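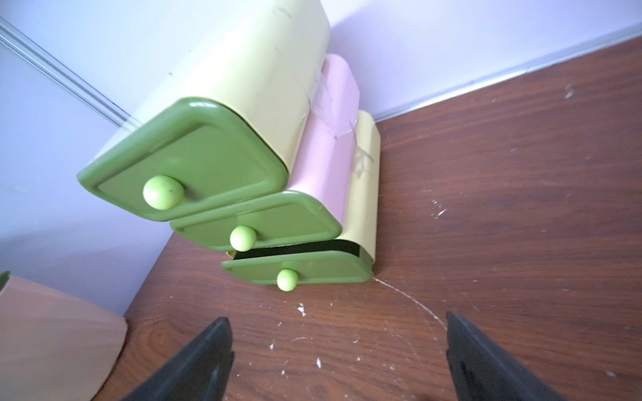

Can two robot arms learn to put sponges in a drawer from demonstrations alone?

They can learn most of it, though in our tests the policy did much better on reaching and grasping than on anything that involved the drawer itself.

Project report, Apolline Millet and Dorian Barbier
Supervisor: Ludivine Cordier
Submitted December 18, 2022

1. Background

Our project follows on from the Urklow work by Jérémie Leblanc, who trained one arm to open and close small containers. His report ended with a list of failures, and a lot of them came from the container sliding when the arm pulled on it. We wanted to see if a second arm would help, and if the same training method could handle two arms at once.

The method is imitation learning. A person moves the arms through the task by remote control, the joint positions and camera views are recorded, and a network is trained to predict the next short run of joint positions from the current views. We did not use rewards or a simulator. The network is the one Leblanc used, with the output layer widened to cover both arms. We call our version Skurnska, after the folder it was saved in.

2. Setup and task

The task is to open a drawer, pick up a sponge, place it inside and push the drawer shut. We started recording in February and lost the first batch when we changed the control rate, so those runs are not used anywhere in this report.
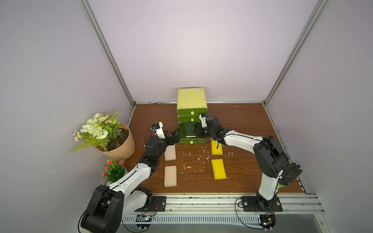 Splitting the work between two arms raised a question we had not thought much about, which was how close they could safely get to each other. The controller has no collision check between arms. During recording the operator handles that by eye, but a trained policy only has the camera views to go on. With the cabinet near the middle of the back wall, both grippers end up close together at the lower drawers, one from the left and one from the right, and the small cameras on top of the wrists add height that has to be cleared as well. We asked operators to bring one arm in first and hold it still before moving the other. This made the recordings slower – and much more alike.

Gaspard Brunet did most of the operating. The final data set has 1659 recorded runs. Each run was checked by one of us and thrown out if the drawer unit tipped over or an arm stopped on a fault.

3. Training

We trained 2 policies. The first used only the fixed view of the workspace. The second used the fixed view plus both wrist views. Everything else was kept the same, including the number of training steps and the order of the data.

4. Results

The policy with wrist views finished the full task in 89 percent of test runs. The fixed-view policy was clearly worse. It usually reached the right drawer but closed its fingers in front of the knob or beside it, and it did not seem to notice that it had missed. 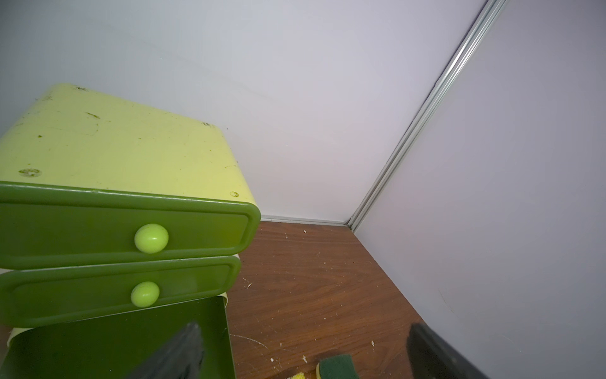

Most of the remaining failures of the better policy happened at the drawer opening. A gripper that comes down at a slightly wrong angle catches the drawer front, and the drawer closes again. The wrist view should help with this, but it has limits. With a finger angled up into the pulled-out drawer, the inside is dark and the sponge is only partly in view at the bottom edge, so the network has little to tell it where the sponge ends and the drawer begins. We tried making the training pictures brighter. It helped a little with grasping and did nothing for the angle.

The second kind of failure was timing. One arm sometimes let go before the other had started to push. Cordier suggested adding the gripper state as a separate input, and we have the code for this but no results yet.

5. Limits and next steps

All tests used the same cabinet. We don't know how the policy would do with metal drawers or with a unit fixed to the table. We also never measured how hard the fingers press, so we can't say if the grip is gentler or rougher than a person's.

Leblanc has a copy of the data and plans to train on it with a longer prediction window. The next group should record more runs that begin with the drawer half open, as those are thin in our set.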